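Region locked disc, will a used player from overseas work?

Posted by rira_k

I bought a Blu-ray box set of old crime films from a seller overseas and the discs are marked Region B. My player is a Trislow bought in the US and it stops at a gray screen with a region message. The DVDs in the same set give the same message. Is there a menu setting I missed, or do I need a second player? I would like to stay under $25 if it can be done. Firmware is 3411.

Ilídio Antunes

There is no menu setting for Blu-ray regions on most US players. DVD regions are a separate matter. On some models you can change the DVD region with a remote code, but that does nothing for the Blu-rays.

A second player is the usual way. Check three things before you pay: the region printed on the back label, the power supply (you want 100-240V), and whether it puts out a picture your TV accepts. Some extras on European discs are 50Hz and older US sets show nothing at all.
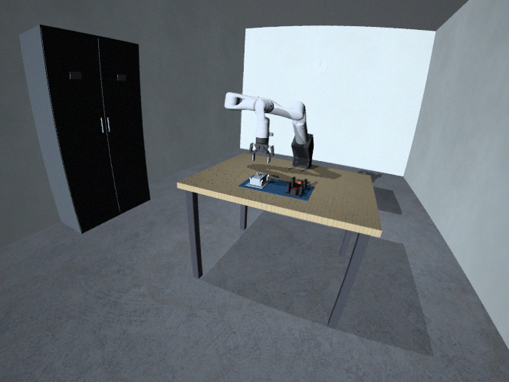 I keep two players on one HDMI switch and it works fine. You will not find one for $25 with shipping. Mine was used and cost more than that.

wimura526

just get a region free one, had mine since January no problems

tuhiwai

Look at the back of each case too. A lot of labels mark a disc B when it plays in A as well. Out of my last order two discs said B and both ran on a US player. Doesn't help if you already got the region message, but try every disc in the set before you buy anything.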